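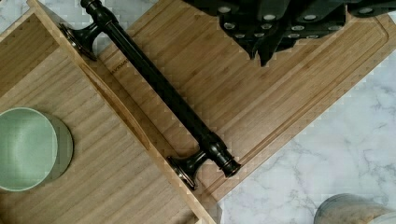 Vikska (gripper)

Vikska is a robot gripper with pointed fingers, made in Stirkville, and I've been the one looking after its page on this wiki since March (hi!). It's mostly known for the small round pads on its fingers, and for how much people argue about them.

Background

Fermín Tapia drew the first version for the Gestent controller, which explains the odd cable. Joelle Aoun redid the fingers later on, and I like hers a lot better.

Comparison with Pop

The usual rival is the Pop, a plain two-finger gripper. Gisela Bravo and I ran 100 grabs with each on kitchen stuff: a dark towel bar, a green bowl, bamboo cutting boards. The bar was the fun one! It's long and glossy, with a round base plate on each post, so you have to pick your spot on the rod. Vikska did better on the bar, Pop did better on the bowl, and the boards were a draw (we both got pretty sick of the boards).

Wrist camera

Close-up views come from a small camera at the wrist. Shiny metal still gives it trouble, and Renato Daza is working on the exposure settings.

See also: Gestent, Pop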